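Cemeo Shared Offices, Member Help Desk
Ticket 1610: Front door badges not opening after 6 p.m.
Opened by: Drita Radulović, Stullar Literacy Fund
Status: Waiting on member

Hello, dear help desk people! I'm sorry to bother you again so soon after the printer business (which is working beautifully now, thank you). Our evening tutors can't get in with their badges once the front desk goes home. The reader blinks red twice and that's it. We have 14 badges on our account and every one I've tried does the same thing, but during the day they all open the door just fine.

Reply from help desk: Thanks so much for writing, Drita, and please never worry about bothering us. Two red blinks means the badge is known but outside its hours. When we moved the nonprofit floor to the Utum door system in January, each group was put on a schedule, and I suspect yours landed on "Daytime" by mistake. Could you send me the number on the back of one badge?
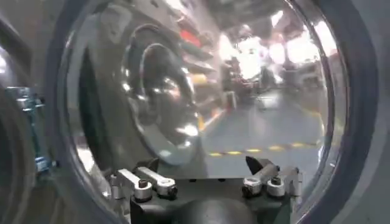 Page last changed: April 12, 2024

Drita: It's 665, and that one belongs to me. I stayed late on purpose last night to test it, and a very kind person from Hosseinzadeh House down the hall let me back in.

Help desk: Bless them! I found it. Your whole group was on "Daytime," so I've moved you to "Member Evening," good until 10 p.m. on weekdays. The reader has to pick up the new list, so give it until tonight.

Drita: Mine opened at 7:15, hooray! Two of the tutors still get the red blinks, though. Theirs are the older gray badges, if that helps.

Help desk: It does help. Those were issued under your old account, so I'll need to add them by hand. Send me both names and numbers whenever you have a minute, and I'll leave this ticket open until I hear from you.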